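# Traffic diverter

A traffic diverter is a barrier set into an intersection or across a street so that cars have to turn, or can't get through at all, while people on foot and on bikes carry on as before. You'll also hear them called modal filters (mostly in Britain), and my neighbors in Illex call ours "the planters," which I've given up correcting. I started this page in April 2019 as part of my little street design encyclopedia, and it has grown more than any of the others, so please forgive the length!

## What a diverter does

Picture a plain grid of residential streets with a busy avenue on either side. When the avenue backs up, drivers look for a way around, and the side streets fill with people who don't live there and would like to be somewhere else. Speed humps will slow those drivers down a bit. A diverter takes away the shortcut itself. Every house can still be reached by car, by mail truck and by the guy delivering your couch, but the route from one avenue to the other is broken somewhere in the middle.

I like to compare it to closing one door in a long hallway. All the rooms are still open, you just can't jog straight from the kitchen to the garage.

## Main types

**Diagonal diverter.** A barrier running corner to corner across a four-way intersection, turning it into two L-shaped bends that never meet. Bikes get a gap in the middle. These are great for keeping traffic moving without dead ends, and fire departments tend to dislike them less than the others.

**Full closure.** The street is blocked to cars on one side of the intersection, or partway down the block. It's the strongest version and the one that fills up the meeting hall. A full closure needs some place for cars to turn around, and on narrow streets that can eat up more curb than people expect.

**Half closure.** One direction is blocked and the other stays open, usually with a curb extension and a "do not enter" sign with a small "except bicycles" plate underneath. Cheap, quick, and cheated on constantly. I have watched a minivan back the wrong way through one so that it was, I suppose, technically facing the right direction.

**Median diverter.** An island down the middle of the bigger street that stops cars from crossing it or turning left. People walking get a spot to wait halfway over. If I could only build one kind for the rest of my life it would be this one – the crossing gets better and the cut-through traffic goes away in the same job.

**Forced turn island.** A small triangular island at the mouth of the side street, steering drivers to the right. It does a decent job where there's a curb tall enough to matter, and very little where there's only paint.

## Materials

Temporary diverters are made out of whatever a public works yard has on hand: plastic barrels, concrete wheel stops, flexible posts, old planters. Permanent ones usually get a poured curb and some planting, and the better ones have a drainage channel cut through so the gutter still runs. Please ask about drainage early. Water that used to go straight down the hill will find the new curb and sit behind it, and bikes will be riding through the puddle.

The gap for bikes deserves more attention than it gets. A rider on an ordinary bike can wiggle through nearly anything, but cargo bikes, trikes, trailers and mobility scooters can't. I'd much rather see one post in the center of a wide gap than two tight gaps side by side, and I'd like that post to be reflective, and away from the spot where leaves pile up. Fold-down posts are the usual answer when the fire department wants to get through.

## The Bralik Street diverters

My own favorite case is the one I ride through, so take this section with some salt. Bralik Street in Illex runs 3804 feet from the rail underpass to Issahaku Park, and for years it was the way around the light on the main avenue. The city put in five diverters along it under a program named Brendumach, after the creek that used to run there before it was piped.

The first ones were barrels, and they were moved in the night more than once. The next round used heavy planters, and those stayed put. By the following June the city had swapped the two at the park end for median islands with proper curbs, and it painted the bike symbols that had been promised from the beginning. The posted speed at the school crossing dropped to 10 miles per hour, and that stirred up more arguing than the diverters did.

I have a soft spot for the comment file. The city received 336 written comments and put the whole stack in the library, and I read every one over a couple of rainy weekends. Plenty were angry. A good number were about trash pickup. One person wrote four pages on why the planters should have rosemary in them, and you know what, they now have rosemary in them.

## Common objections

*It just moves the traffic.* Sometimes it does, usually to the next street over, and that's why a single diverter on its own is often a bad idea. Planners try to treat a whole group of blocks together. Some of the trips go back to the avenue, where they belonged, and some seem to be made another way or not at all.

*Emergency vehicles can't get in.* They can reach every address, but the route may be longer, and crews need to know about the change before it happens. Mountable curbs and fold-down posts help a lot here.

*It's bad for shops.* Most diverters sit on blocks with no shops at all. Where there is a corner store, I'd put the barrier past the store's parking and loading spot – it costs very little to be considerate about this.
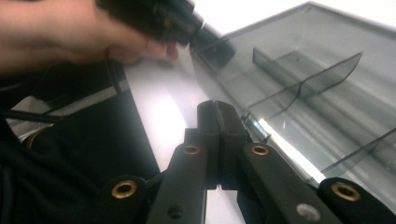
## See also

- Bicycle boulevard
- Curb extension
- Pedestrian refuge island
- Speed hump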